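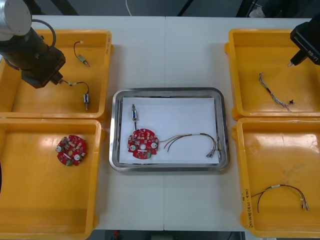

Yellow bins for the sorted parts, steel tray in the middle for whatever is next.

I finally got to the box of leftover boards that has been under the bench since March. It came from Filtumham in a lot of 373 mixed pieces, and I had been putting it off. Most of it is round red boards and short leads.

The system is simple. Boards go in one yellow bin, short black wires with connectors go in another. The steel tray gets a clean sheet of white paper each time I sit down. Small parts show up well on it, and when I'm done I can fold the paper and tip the crumbs out.

The boards with a harness still attached take longest. Red, black, yellow and green strands, crimp terminals on the end, and they catch on everything. I leave the harness on if the sleeves look good. A bare board goes for very little, and I've sold 50 with leads through Triltness this winter.

I bought 3 more trays from Ondance last week — same shallow kind, rounded corners, raised rim. Deep bins are no good for this. You end up digging, and the edges of these boards are notched and snag the wires.

Coffee stays on the other table now. I lost half a bag of Zoëga to a tipped can in the fall and was picking grounds out of connectors for two evenings.

Next is the box of switches. I haven't opened it yet.

Posted 12/02/2018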